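Hultau two-finger hand gripper, tested on household cloth

Price as supplied: $3000, one unit, no case. Reviewed by Somkiat Sombatkul, 15th December.

The Hultau is the hand-held version of the gripper Hoxha fits to its service arms. A person holds the housing and does the chore, the recordings go to training, and the arm is meant to manage the same chore later. I bought it to find out how far off "later" is for laundry.

Build is good. The fingers close parallel, and there was no play in them after 1016 logged grasps. The cable exits low and catches on sleeves. Grip force has two settings, and the lower one is the only one worth using on fabric.

Held by a person, it picks a garment off a chair back on nearly every try. Folding is slower than by hand but possible. On the Hoxha arm, using the supplied Stunditz software, the same pick succeeded 67 times in 100. Most failures were double grabs, where the fingers took the garment and whatever lay under it. Dark cloth was worse than light. Frayed edges were worse again – the software tends to aim for the fringe and pull threads.

Sanitz sells softer finger pads that reduce the slipping. They do nothing for the double grabs.

As a recording tool I'd buy it again. As evidence that a machine can clear a chair of clothes unattended, it falls short. Firmware 2 is due before the end of December, and I'll rerun the dark cloth set with the colour correction switched off.

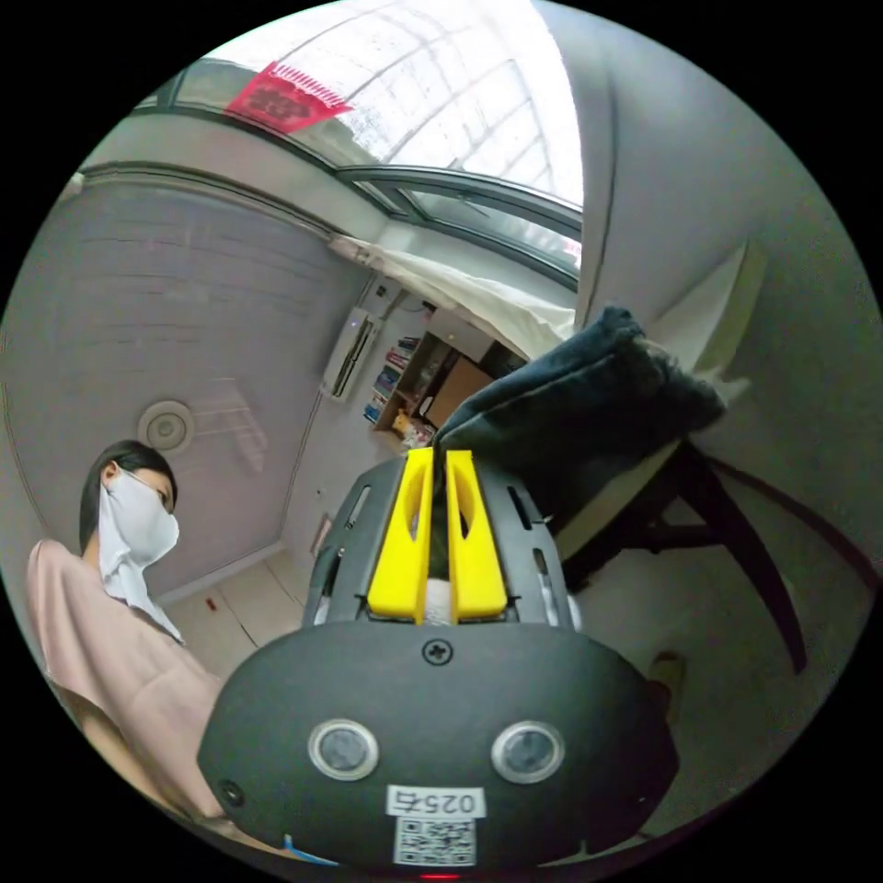
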